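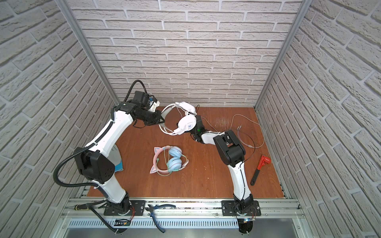
Yevdokiia Kovalchuk pregunta si vale la pena limpiar unos auriculares blancos de diadema o si, pasado cierto punto, el plástico ya no recupera el color. Depende de la mancha. La grasa de las manos, el maquillaje y el roce de la ropa salen casi siempre. El amarilleo por el sol no sale con limpieza, y los productos que prometen quitarlo suelen dejar la superficie mate.

Esta guía sirve para auriculares blancos que rodean la oreja, con o sin cable.

Qué hace falta

Dos paños de microfibra, uno para limpiar y otro para secar
Un vaso con 300 ml de agua tibia
2 gotas de jabón neutro de platos
Un cepillo de dientes blando, sin usar
Bastoncillos de algodón
Un poco de masilla adhesiva de oficina
Una goma de borrar blanca

No use lejía, acetona, limpiacristales con amoniaco ni toallitas perfumadas. El alcohol isopropílico puede servir en plástico duro, pero reseca la piel sintética y acaba agrietándola, así que en las almohadillas es mejor no ponerlo.

Antes de empezar

Apague los auriculares y desconecte el cable si lo lleva. No los limpie mientras cargan. Mire en el manual cómo se quitan las almohadillas. Unas van a presión, otras giran un poco hasta soltarse y otras tienen un reborde de tela metido en una ranura. Si el manual no dice nada, no tire: límpielas puestas.

1. Las almohadillas

Mezcle el jabón con el agua. Moje una esquina del paño y escúrrala hasta que no gotee. Pase el paño siguiendo la curva de la almohadilla, por fuera y por dentro, y deténgase en la costura, donde se junta más suciedad. Aclare con otra parte del paño mojada solo en agua y seque enseguida.

Si son de tela, dé toques sin frotar. Al frotar salen bolitas y ya no se van.

2. La rejilla del altavoz

Aquí no entra el agua. Sujete el auricular con la rejilla hacia abajo y pase el cepillo seco, con poca fuerza, para que el polvo caiga. Lo que quede pegado se levanta con la masilla: apoyar y retirar, sin hundirla en los agujeros.

3. La diadema

La parte acolchada se limpia igual que las almohadillas. Extienda después los dos brazos hasta el tope y repase los tramos que normalmente quedan escondidos, con un bastoncillo apenas húmedo. Séquelos antes de volver a cerrarlos.

4. Las carcasas

Paño húmedo primero. Para las rayas oscuras de roce, la goma de borrar, en pasadas cortas y sin apretar. En acabados brillantes pruebe antes en una zona que no se vea. Los botones y el puerto de carga, solo con bastoncillo seco.

5. Secado y montaje

Deje todo sobre una toalla, a la sombra, dos horas. Las almohadillas de tela tardan más y conviene dejarlas hasta el día siguiente. Nada de secador ni radiador. Al montarlas, compruebe cuál es la izquierda y cuál la derecha, que en muchos modelos no son iguales.

Cada cuánto

Un paño seco después de cada uso largo y la limpieza completa una vez al mes. En agosto, o si se usan para hacer deporte, cada dos semanas.

Actualizado: 2026-05-13
Noelia Nieto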